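How I Refill Foaming Hand Soap at Home

I used to buy a new foaming pump every time the old one ran out, and then I noticed the foamer part was still perfectly good! So now I keep the empty and mix my own. It takes 5 minutes, and most of that is me hunting for the funnel.

You need a bottle with a real foaming pump (the fat kind with a little chamber under the head), any plain liquid soap, and water. Mine holds 200 ml. A regular pump won't foam no matter what you put in it, so leave those for thick soap.

Rinse the bottle and run warm water through the pump until it stops bubbling. Put the water in first, up to the shoulder, then add two tablespoons of soap and tip the bottle back and forth slowly. Don't shake it, or you'll be standing there waiting for the suds to settle.
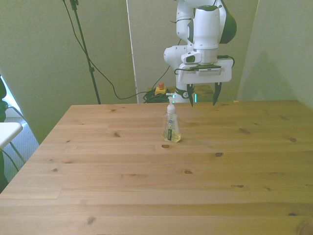 Stefaniia Melnychuk wrote in to say she uses boiled, cooled water and only makes enough for a couple of weeks, as a thinned-down soap doesn't keep the way it does straight from the store. I've switched to doing the same, and I write the month on a bit of tape (mine says October right now).

If the pump sticks, soak the head in hot tap water for an hour and press it 60 times in a bowl of clean water. Tedious, yes, but it has saved two of mine. And if the foam comes out runny, add another teaspoon of soap and try again before you blame the pump.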